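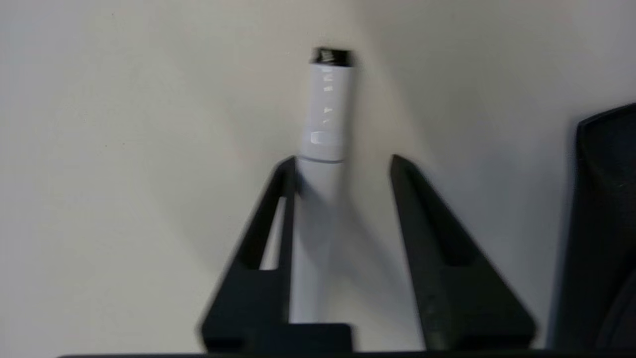

Picking Up Markers When the Wrist Camera Blurs
Term project report, Sanaa Zaki

When I started this project in October I thought the grasping part would be over in a week and I would spend the rest of the term on something more exciting, like sorting or handing things to people. I am very glad I was wrong, even if I didn't feel that way at the time, because the grasping part became the whole project and I learned more from it than from anything else I have done in the lab!

The question was a simple one. Our two-finger gripper has a small camera at the wrist, and the policy I inherited (we call it Hendov, after the folder it lived in) decides when to close the fingers from that camera alone. It does well with blocks and cups. With tall thin things, markers and pens especially, it did badly, and I wanted to know how much of the trouble came from motion blur in the images.

What I did

I recorded 699 short demonstrations by hand guiding the arm toward a standing marker, stopping at different distances and different small angles. Each demonstration was saved with the wrist images and the finger opening. I then trained two versions of the policy. The first, Flodo, used the images as they came. The second, Badawi, saw the same images plus copies that I had smeared on purpose in the direction the arm was moving, so that it would get used to soft and doubled finger edges before it met them in a real trial.

One thing I changed early was how the gripper lines itself up. A marker often ends up closer to one finger than the other, and the old policy would simply close, so the near finger pushed the marker before the far one arrived. Both of my versions are allowed one small sideways correction first. I also kept the background plain and pale for all of the trials, which makes the black fingers easy to find but leaves a white barrel harder to pick out. I wanted that difficulty in there.

Results

Each version got 100 trials. I counted a grasp as good if the marker left the table and stayed in the fingers for five seconds. Flodo managed 43 good grasps and Badawi managed 66. I ran the last set on a Friday evening and stayed almost an hour longer than I needed to, going back over the recordings in case I had mixed up the two columns. I hadn't.

Most of Badawi's failures were late closings. It would make its correction, hesitate, make another tiny one in its head (you can see it in the finger commands) and then close after the arm had started to lift. Flodo failed more often by knocking the marker over. Shadows beside the marker confused both of them now and then, and I did not find a good answer to that. Turning the lamp helped on some days and made no difference on others.

What I would do next

I only used one kind of background and one lamp, so please don't read these numbers as saying anything about a messy desk. I would like to repeat the trials on the Dikex bench, where the surface is darker, and to let the arm slow down before the correction, which might remove a good part of the blur before any training is needed. I also want to try leaning markers at steeper angles. The demonstrations and my trial notes are in the shared project folder, with the failed runs kept in, and whoever picks this up next term is very welcome to write to me about them.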